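Werkstatt-Notizen: Der Monitor, der Kleber und die Frage, ob sich das lohnt

In der Oktober-Ausgabe hatten wir gefragt, wer von euch schon einmal einen alten Bildschirm wieder flottgemacht hat. 16 Zuschriften kamen, und fast 50 Prozent davon empfehlen das Gleiche: Klebestreifen an die untere Kante, fest andrücken, weiterarbeiten. Ich bin da skeptisch. Ein Streifen hält einen Rahmen vielleicht eine Weile an Ort und Stelle, aber repariert ist damit erst mal nichts.

Auf unserem Tisch stand diesmal ein schwarzer Monitor von AOC. Unsere Werkstatt bei Clolley nimmt solche Geräte an, solange das Panel keinen Sprung hat, und über Kratzer reden wir gar nicht erst.

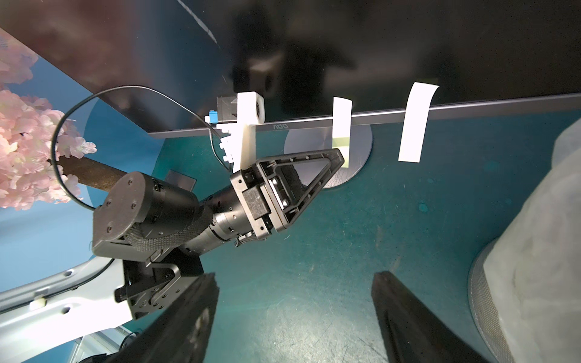
Was mich an den vielen Anleitungen stört, ist der Tonfall. Bei Foltier heißt es im Ratgeber, mit einem Set für 70 Euro sei jeder Monitor „wie neu“. Wie neu ist bei mir noch keiner geworden. Die Schraubendreher in dem Set sind ordentlich, das gebe ich zu, die Plastikheber dagegen waren nach dem zweiten Gehäuse krumm. Für das Geld bekommt man auf dem Flohmarkt manchmal schon einen kompletten Bildschirm, samt Netzteil und fremdem Staub.

Auch der Tipp mit dem Malerkrepp an der Unterkante hat seine Tücken. Zum Markieren nehme ich es gern, es lässt sich meist sauber abziehen. Als Halterung taugt es nach meiner Erfahrung wenig — und auf glänzendem Kunststoff schon gar nicht, wenn vorher mit irgendeinem Pflegespray drübergewischt wurde.
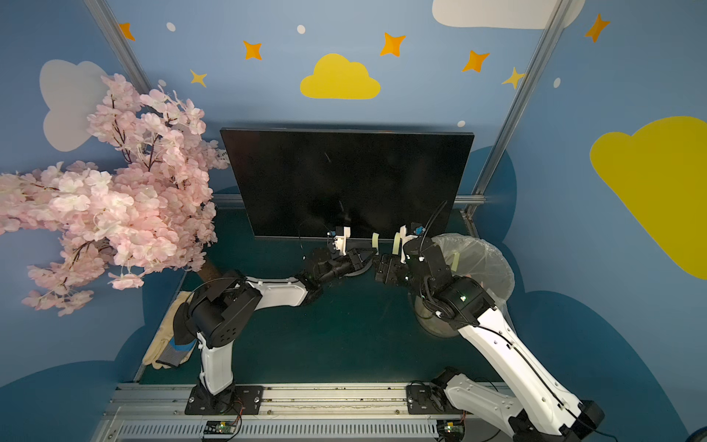 Foto: Mutero / Werkstattarchiv

Handschuhe gehören für mich übrigens auf den Tisch, auch wenn man sie zum Schrauben wieder auszieht. Ein Leser schreibt, er trage sie nur wegen der Fingerabdrücke. Kann man machen. Mir geht es eher um die Blechkanten im Inneren.

Bleibt das Reinigungstuch von Sriwong, das in mehreren Zuschriften gelobt wurde. Wir probieren es bis zur nächsten Ausgabe aus, zusammen mit einem feuchten Baumwolllappen, und ich ahne schon, welches von beiden ich weiterbenutze. Wer uns bis dahin ein Gerät bringen will: Annahme ist in Raum 107, bitte mit Standfuß und Kabel.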